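Subject: Re: arms on the pack line, what happens to the rest of us

Hi all,

Sorry for the slow answer, November was a blur and then I kept putting this off. Quoting the bit I want to get to:

> We're being told Simlow will put two-arm cells in at our Goltley site and that "no roles are affected." I pack gift trays, have done for years, and so do most of the people I eat lunch with. Has anyone on this list been through it? What did your day look like before and after? And did anybody get trained, or did they just get moved?

Yes, I've been through it, or I'm in the middle of it anyway. I was a tray packer at the Coman building until last year and now I'm what the badge calls a cell operator. Same shift, same locker, new shoes (they made us all get new shoes, don't ask me).

Before the cells, ten of us stood at the long bench and filled trays. My day was hands, hands, hands, and talking. We talked all shift long. I miss that more than I thought I would.

Now most of my hours go into teaching and checking. We practice on toy fruit and a plate, and you run the same little job over and over: pick up the fruit, put it on the plate, clear it, set it out again. I move the pieces to new spots between runs so the arms don't only learn one layout. It's dull, I won't lie, but it's easier on my shoulders than the bench ever was. You get fussy about odd things, too. I have strong opinions now about which plate is too shiny.
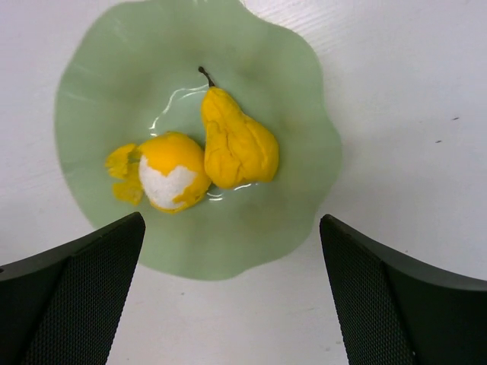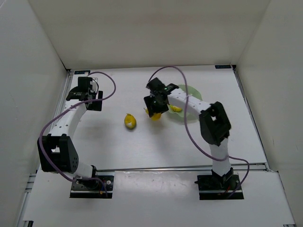 ## What changed for the people

Four things I'd want to know if I were you:

- **Headcount.** Nobody on our bench was let go, but two people left and weren't replaced. So "no roles are affected" was true on paper. Ask what happens to open spots and get the answer in writing.
- **Training.** We got a week in a classroom with a binder, and then the real learning was at the cell. Push for paid time at the cell with someone who already knows it. The binder is in my trunk.
- **Pay.** We got a bump once we were signed off as operators, and it took a lot of nagging. The people still packing by hand didn't get one, and that has caused some bad feeling — I don't blame them.
- **Pace.** On a good shift our old bench did 1720 trays. The target they first gave us for the cells was pulled out of thin air and we spent weeks being "behind." It's 700 per cell now and people have calmed down.

The hand packers still do anything soft, odd-shaped or rushed, and I can't see that going away soon. When a customer wants ribbon, it's a person.

One more thing about the noise. It isn't loud, but you can't chat over your shoulder when your neighbor is in the next bay watching a screen. We asked for a shared break and got it after a while. I'd ask for that on day one.

If your site is getting the Vudinard software with the cells, write me off-list and I'll send you my notes on the sign-off checklist. They're messy but they'll save you a few headaches. And if anyone here has gone from operator to maintenance, I'd love to hear how — my supervisor says there's a path and then changes the subject.

Good luck with it!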